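KEEPING COOKING OILS FRESH AT HOME

By Erhan Sezer

Oil does not go bad like milk does. It goes slowly, and many people get used to the taste before they notice. The fats in it react with air, and light and heat make this faster.

Keep the bottle away from the stove. I know it is handy there, but a low cupboard on the other side of the kitchen is much better. Dark glass or a metal can protects well. If your oil comes in clear plastic, wrap the bottle in foil or put it in a paper bag.

Flaxseed and walnut oils are the most delicate. They belong in the refrigerator from the first day, and I buy only the smallest bottle. Sunflower and canola oil are fine in the cupboard for a few months after opening. Olive oil may turn cloudy in the cold - it becomes clear again when it stands in the room for an hour.

Write the opening date on the cap with a marker. Do not pour new oil on top of old oil, as the old part will spoil the fresh one. Wash the pouring bottle with hot water and soap, and let it dry fully before you fill it again.

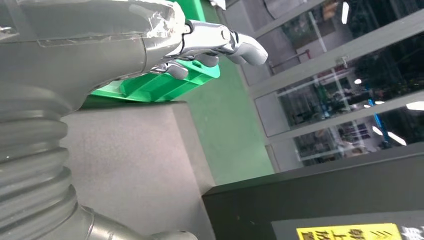 To test an oil, warm a teaspoon of it in your palm and smell. If it reminds you of crayons, putty or old nuts, throw it away. Never pour it down the sink. Put it in a jar with a lid, and when the jar is full it goes in the trash, or to a collection point if your town has one.

Last updated 18 October 2024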